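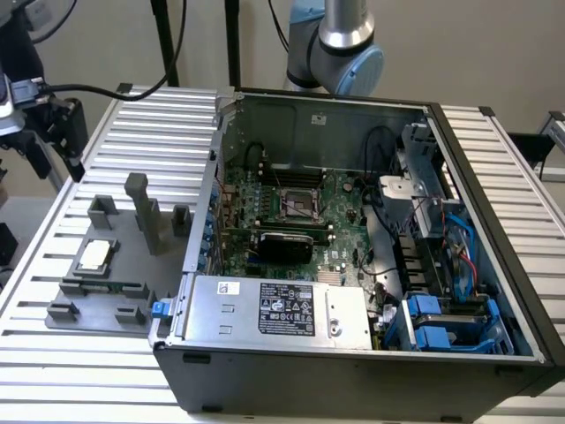 Chapter 7
Keeping Old Machines Going

Every office has a cupboard, and every cupboard has a computer in it that somebody was going to sort out. The one at Skundwood, a maker of garden furniture with more orders than shelf space, had been waiting so long that a spider plant had been put on top of it, and the plant had done rather well.

This chapter is about the decision that had been put off along with it. When does a piece of equipment stop being worth repairing? The question sounds technical and is mostly a matter of money, habit and who is in the room. We shall come to the sums in section 7.2. First, some people who got them wrong.

7.1 The Skundwood cupboard

Wanting Mao joined Skundwood as office manager in November, and was handed a set of keys and a list of everything the firm owned. The list gave the value of the cupboard computer as 3000. It did not say 3000 of what, or in which year, and the man who had typed it had since gone to live by the sea. Mao asked three colleagues what should be done with it and got three answers.

Ojārs Kuusk, from accounts, said it had been written off and therefore did not exist. He was quite right, in the sense that accountants are right. Once the cost of a machine has been spread over the years it was expected to last, its value in the books falls to nothing, and the books lose interest. The machine itself is not informed.

Jamshid Alipour, who ran the stockroom, said it was perfectly good and only needed a new drive. He had been saying this for some years. A drive would cost 100, he thought, and fitting it was an afternoon's work. He had not set a price on the afternoon, because it was his.

Povilas Luik, the owner, said they had paid a great deal for it and he was not about to throw it away. This is the answer most of us would give, and it is the worst of the three. What Luik paid had been paid. It would stay paid whether the machine was repaired, sold, or left under the plant. Money of this kind is called a sunk cost, and the rule for dealing with it takes one line: leave it out. Readers who find the rule easy are invited to look in their own garage.

Mao wrote to a repair shop called Masisitz, which quoted 398 for the drive, the labour and a full check of everything else. A new machine of the same sort would come to rather more. Kuusk favoured the new machine, Alipour was hurt by the quote, and Luik asked whether the plant could go back afterwards.

What none of them had asked was what the computer would be for. It had once held the stock records, but these had moved long ago to a program called Pastis, which ran happily on the other machines. There was no job waiting. A repair at 398 was poor value, and so was a repair at 100, and a free one would still have used up Alipour's afternoon.

Key terms in this section

Book value: what the accounts say a thing is worth.
Sunk cost: money already spent that no later choice can bring back.
Opportunity cost: what you give up by using time or money one way when it could have gone another. In this case, Alipour's afternoon.

7.2 Repair or replace?

Suppose now that there had been a job waiting. The choice becomes harder, and we need a way of setting a cheap repair with a short life beside a dear replacement with a long one. The simplest method is to divide each cost by the number of years of use it is likely to buy. The dividing is easy. The number of years is a guess, and the next few pages are about guessing it decently.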